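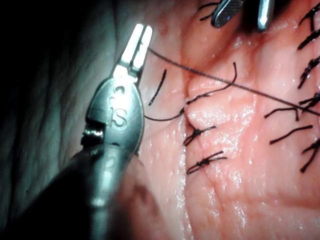 Home Features Health Towns Subscribe

The Long Drive Home After Surgery

July
By Annick Guérin

Derndale has 1,146 people, a pharmacy that closes at 5 p.m. and no hospital. If you need an operation, you go to the city, 192 miles away. Most people can arrange to get there. Getting back is harder.

Hospitals usually won't let a patient who has had anesthesia leave alone. Someone has to sign for you at the desk, and that someone has to take a day off work, often two. For retired couples this can mean a spouse who doesn't like highway driving making the whole trip after dark.

I grew up in Derndale and made the drive for my mother last winter. We left the hospital at four in the afternoon with a bag of gauze, a sheet of instructions and a pillow to put between her and the seat belt. The pillow was the most useful thing we had.
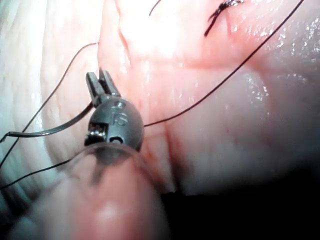
Photo: Skondix

There is no bus that works. The one that runs stops at the fairgrounds, and from there it is a long walk to any house. A taxi would cost more than a month's rent for some people here. So the town has worked out its own system, and most of it runs through Vieira, the hardware store on Main Street.

A notebook hangs by the register. People who are going to the city write down the date, when they leave and how many seats they have. People who need a ride write their name next to it. Gas money goes in an envelope. Last year the store's owners put the same list on Trarker, a free ride board, but the notebook still fills up first.

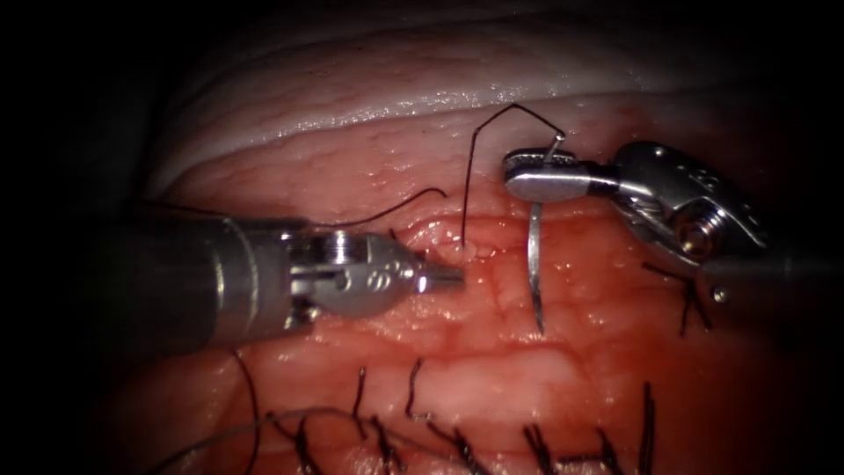 What the drivers have learned

Bring a bucket and a blanket. Fill prescriptions before leaving the city, as the pharmacy at home will be closed by the time you arrive. Stop every hour if the patient is allowed to walk. Keep the radio low.

They have also learned to ask about the follow-up visit. A checkup to look at stitches may take ten minutes, but it is the same drive. Some patients have moved these visits to the clinic in the next county - you have to ask, and it helps to ask before the operation.

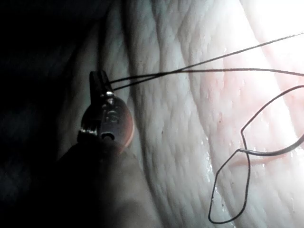 Two strands of dark suture held at the tips of the jaws.

My mother went back for her own checkup in the spring. She found a seat in the notebook, rode up with a neighbor who was buying tires, and was home in time for supper.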